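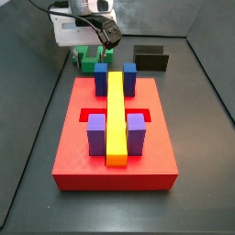

Cell 2 at Zikside, assembly task, April. Red base with the yellow bar and the blue and purple blocks; the green part is behind.

Nuliva Assembly Data Project
Progress report for the second period
Prepared for Wayne Dobson, Paucar Fund

Summary

In this period we moved from trial recordings to regular collection of demonstrations for the block assembly task. The second cell is now working, the instructions for operators were rewritten, and the first complete set of examples was delivered to our training partner, Vestitz. One part of the plan, the collection with changed lighting, is behind schedule. We explain the reasons below and propose a new order of work. We do not ask for additional money in this report.

Work on the cells

Both cells at Zikside have now the same layout: a dark table, gray panels on three sides, the arm coming from above, and a fixed camera. In the first period the two cells were not equal. The panels in cell 1 were of a lighter color, and the model trained on cell 1 did poorly when it was tested in cell 2. We repainted the panels of cell 1 and repeated the calibration of both cameras. After this the difference between the cells became small enough that we mix their recordings in one set.

The light above the table was also changed. The old lamp gave a strong reflection on the top faces of the parts, and the yellow bar was the worst case. With the new lamp the tops are still brighter than the sides, which we want to keep, but the edges of the parts can be found in the camera picture without extra processing.

Collection of demonstrations

The task has a red base with a slot, a long yellow bar, two blue blocks and two purple blocks. The operator guides the arm from a desk next to the cell. A demonstration begins with the parts at start positions given by the software and is finished when the operator presses the end key. After that, a second person looks at the recording and gives it one of three marks: accepted, accepted with a note, or rejected.

We want to say more about the middle mark, as you asked about it at our last call. In the beginning we rejected each recording in which the operator made a correction, for example when a purple block touched the bar and had to be moved again. Vestitz asked us to keep these recordings. Their opinion is that the system must see how a person comes back from a small error, and that a set of only perfect movements teaches very little about this. We agreed, and such recordings are now kept with a note which says at what moment the correction starts and what was the cause. It takes longer to review them, and the review is at present the slowest step in our work.

The most difficult step for the operators is to place the blocks beside the bar. The space for the fingers of the gripper is narrow there, and if the bar is turned even a little, the second block of the pair pushes it. Operators found two ways to do this. Some place the blue pair first and work toward the front; others begin with the purple pair. Both ways are correct under the task definition. We decided to leave the choice free and to record it as a label, so Vestitz can train on one order or on both.

The green part and the black panels do not belong to this task. They are used in the second task, which is described in the project plan as "bracket and panel". We leave them on the table in a portion of the recordings, so that the system learns to work when other objects are present.

Operators

We have five operators, of whom three joined in this period. A new operator practices for 17 hours before his or her recordings are included in the set. The practice recordings are stored separately and are not delivered.

The written instructions were too long, and the new operators told us that they stopped reading after the second page. The new version is two pages with drawings. We also removed the rule about keeping a constant speed. It made the movements look unnatural, and people became tired sooner.

Problems and delays

The collection with changed lighting should have started in this period. It did not start, for the following reasons:

The dimmer which we ordered did not fit the new lamp and was sent back. The replacement is in our hands but is not yet installed.

One gripper finger in cell 1 was bent and the cell stood still until the spare part came. We now keep two spare pairs in the building.

The review of recordings took more time than planned, as written above, and we did not want to increase the quantity of unreviewed material.

There was also a mistake from our side with the file names. For a short time both cells wrote their recordings with the same cell number. We could repair this by comparing the clock times with the booking list, and no recordings were lost. The cell number is now read from the controller and cannot be typed by hand.

Plan for the next period

We propose to finish the review of the present set first, then install the dimmer in cell 2 only, and make the lighting collection there. Cell 1 will start with the bracket and panel task at the same time. In the original plan both cells did the same work one after the other. The new order lets us recover most of the delay, but it means that the lighting recordings will come from one cell. Vestitz accepts this. We would like to have your agreement before we begin.

Budget

Spending is within the approved amount. The money for travel was used only in part, and we ask permission to move the remainder to the review work, where we would like to employ one more person part-time. The detailed table is sent separately by our office.

Please send questions or remarks to the project desk at Nuliva. We are available for a call any morning before 11.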